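Teaching by hand, one towel at a time

Stilico, 14 June 2025

The quickest way to give a robot a household task is still to have a person do it first. At Ortner, whose workshop occupies the ground floor of a former dairy in Livelley, operators spend their shifts steering an arm through chores: sorting packets, lifting cloths, putting things into baskets. Every run is recorded, and the recordings become the training material.

Two methods are in use. In the first, the operator takes hold of the arm and moves it directly, with the motors slackened so that they offer little resistance. In the second, the operator works a smaller copy of the arm at a separate desk and the larger one follows. Hand guiding is easier to learn. Remote control keeps the operator's hands out of the camera view, and Ortner has used it for most of its work since December.

Cloth is the awkward case. A rigid box has one shape and a limited number of sensible grips. A towel changes shape as soon as it is touched, and a finger that presses too lightly will slide across the pile. Too much pressure and it pins the fabric to the table. 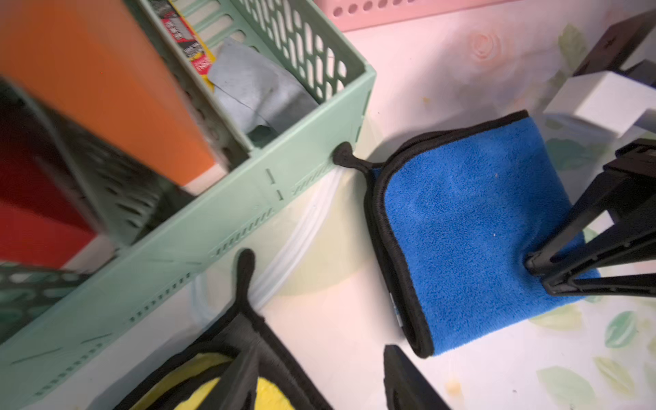 Gripper fingers at a folded blue microfibre towel, seen from the wrist camera. The towel's hanging loop is hooked over the basket edge.

Small features such as loops and stitched borders matter more than they would to a person. A loop can catch on a basket rim during a lift, and the operator then has to decide whether to free it or carry on. Ortner keeps both kinds of run, provided the towel ends up where it should.

The current set holds 1720 demonstrations, recorded with the Grarnix control software by four operators. More than 200 of these were set aside after review, mostly for hesitation: a model trained on long pauses tends to reproduce them. Operators are now told to stop the recording and begin again if they lose track of the next move.

Styles differ all the same. One operator approaches cloth from the side, another from directly overhead – and the trained arm has at times begun with one approach and finished with the other. Ortner is now labelling each run by grip direction before the next round of training.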